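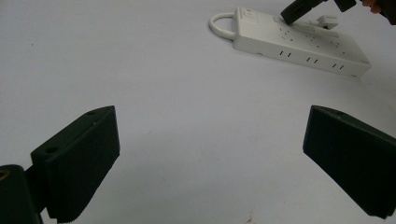

White power strip on a white tabletop.

Can I run a space heater from a power strip if the strip is rated for it?

Posted by Giorgia Marino

I rent a one-room office in an older building in Mernholm. The heating is weak from September on, and the only free wall outlet is behind a filing cabinet. I have a Lombardi oil-filled heater and a Storov power strip with a built-in breaker. The strip's label gives a higher wattage than the heater's label. The same strip would also feed a monitor and a desk lamp. The heater manual says to plug directly into the wall, but on paper the load fits. Is the manual just being cautious?

Pierina Zanetti

Follow the manual. The rating on the strip is a limit for the whole strip, and it assumes clean, tight contacts. A heater draws close to its full current for long periods. Contacts in a strip loosen with use, resistance goes up at that point, and the plastic near it gets hot. The breaker does not help here. It responds to total current, and a bad contact can overheat at a current the breaker considers normal.

Move the cabinet. If the cord then does not reach, move the heater. Keep the monitor and lamp on the strip, on a different outlet from the heater if you have one. Also find out what else is on the circuit. In older buildings one breaker often feeds two rooms - the neighbor's kettle may be on yours.

After the heater has run for 34 minutes, switch it off, pull the plug and feel the plug body. Slightly warm is normal. If it is hot, discolored or smells, stop using that outlet and tell the landlord. The receptacle needs replacing.
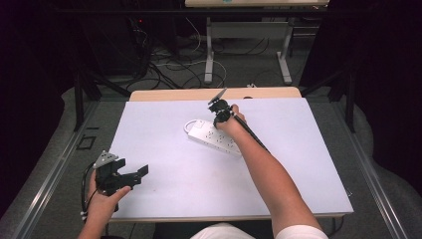
Power strip with its cord, on a white board over a wooden table.

sesico_57

I ran a heater off a Sesico strip for 2 winters, no problem. Just don't coil the cord.

Pierina Zanetti

Not coiling the cord is good advice. The rest depends on the condition of that one strip, and you cannot see the contacts from outside. Check the face for browning near the sockets before plugging in anything else.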